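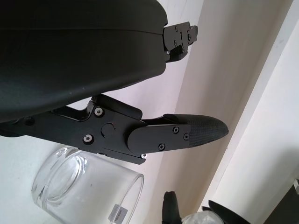 Water tables come to the Luvska Rooms this month

Regular visitors to the Luvska Rooms will know how thirsty work a long afternoon can be, whether you have come for the sewing circle, the language classes or simply a good natter by the window. So it is with real pleasure that we can share a bit of news which has been a good while in the making – drinking water will now be set out on a table in every one of our 11 meeting rooms, free of charge, whenever a group is in.

The idea came out of the summer survey in July, when we asked what would make an afternoon here more comfortable. We had 224 forms back, a lovely number for that time of year, and 104 of them mentioned water in one way or another. Some of you found the walk down to the kitchen a bit much between sessions, and others were shy of getting up while a speaker was talking (we do understand!). A few of you wrote very kindly about the tea, too, and we have passed that on.

We have bought 200 drinking glasses from Niklow, the kitchen supplier on Rivadeneyra Street, who were ever so patient while we changed our minds over the size. They are plain and clear, a comfortable weight in the hand, and they go through the dishwasher without any fuss. Please do leave used ones on the trolley by the door at the end of your session, and they will be washed and back in the cupboard by the next morning.

Bottled water will still be there for anyone who prefers it, and you are very welcome to bring your own bottle from home and fill it at the kitchen tap. The tap on the upper landing is for the cleaning cupboard only, so please don't drink from that one. 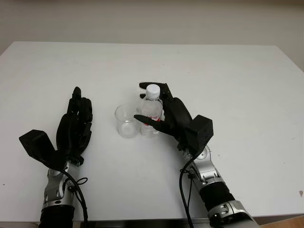
TARNERO COMMUNITY NEWS

The new arrangement begins in October 2024 and will carry on right through the winter programme. Group leaders needn't book anything, but if you are expecting a bigger crowd than usual, a quick word at the front desk the day before would be a great help, and we will put out extra glasses for you. Spare paper cups are kept at the desk for children's groups, and there are jugs in the kitchen for anyone who would like one on the table.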